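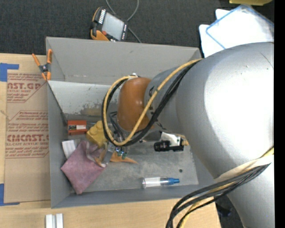
Robot arm reaching into a gray metal bin on a wooden tabletop.

Fight Night Walkthrough: My Checklist, With Comments
By Robel Assefa | September
5 min read

A bunch of you asked for the list I use when I walk a venue before an amateur boxing card, so I'm posting the one from our last show at the Lenby hall, notes and all. Capacity there is 2,739 with the balcony open and 585 if we only sell the floor. We only sold the floor. I start at two in the afternoon and I want the pen back in my pocket before the first weigh-in check.

RING

Platform level, no rocking: OK. I jump in every corner. Yes, I look silly.

Boards tight under the padding: FIX. Found a gap near the blue corner that I could feel through my sneaker. Crew pulled the canvas back and reseated two boards, and I walked it again after. Fine now.

Canvas tight, no wrinkles or old tape: OK. One curled bit of tape by the red corner, peeled it off myself.

Ropes, tension and wrapping: FIX. The second rope was way too soft on the side facing the judges! A kid leaning back on that goes right over the apron. Tightened three turns at the buckle. I lean my whole weight on every rope, all four sides, and I'd ask you to do the same even if the ring crew swears they did it.

Rope spacers tied: OK.

Turnbuckle covers: OK, but the pads from Randotis are getting tired. One has a split seam. Good for this show, and I want new ones before the next.

Steps, both corners plus neutral: OK. Non-slip strips still grippy. The neutral corner steps wobble if you come down on the left side, so I had them shimmed.

CORNERS

Buckets, stools, clean towels: OK. Brought one spare stool, glad I did, the red one had a bent leg.

Water bottles sealed and labeled: OK.

Spit funnel and hose: OK. Hose runs under the apron and stays there. Last time it snaked out where the cutmen stand.

GLOVES AND HEADGEAR

Gloves, padding not shifted: FIX. I squeeze each one over the knuckles. Pulled one pair of the Nuchits where the foam had gone lumpy on the right hand.

Velcro and laces: OK. Tape over every closure, no exceptions, I don't care how new they are.

Headgear, chin straps and cheek padding: OK. Two wiped down a second time. They smelled like a locker room from my high school years and that's no way to start a bout.
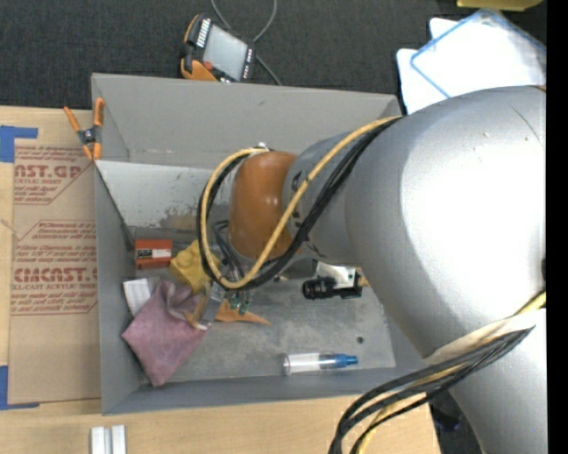

Gripper over the bin, with cables looped along the arm.

MEDICAL

Doctor on site before the doors open: OK. Doc was early, bless her.

Ringside seat for the doctor with a clear path to the steps: FIX. Somebody had put the scorekeeper's table right in the way. Moved it over and taped the floor so it stays put.

Oxygen, stretcher, neck collar: OK. I open the bag and look. A zipped bag tells you nothing.

Ambulance parked, keys with the crew, exit not blocked: OK. There was a catering van in that spot at three o'clock. We had a friendly talk.

LIGHTS, BELL, CROWD

Ring lights and safety chains: OK. House electrician signed for these, I only check that the chains are on and that there's no glare in the judges' eyes.

Bell and backup: OK. The Sondovach timer ran a full round against my phone and matched. Backup is a hand bell and it's loud, trust me.

Barrier to the front row: OK. All the gates latch.

Aisles and exit doors: FIX. One side door was sticking at the bottom. House crew planed it and I pushed it open with one hand before I signed off.

Extension cords taped down: OK. Used almost a whole 50-yard roll on the press side alone, so bring more than you think.

STILL OPEN

New turnbuckle pads. Replacement for the red stool. A proper repair on those neutral steps, because I really don't love shims. If you run shows and check something I've left out, send it over and I'll add it to the next version.

Contact: use the form on our events page | © Robel Assefa | Back to top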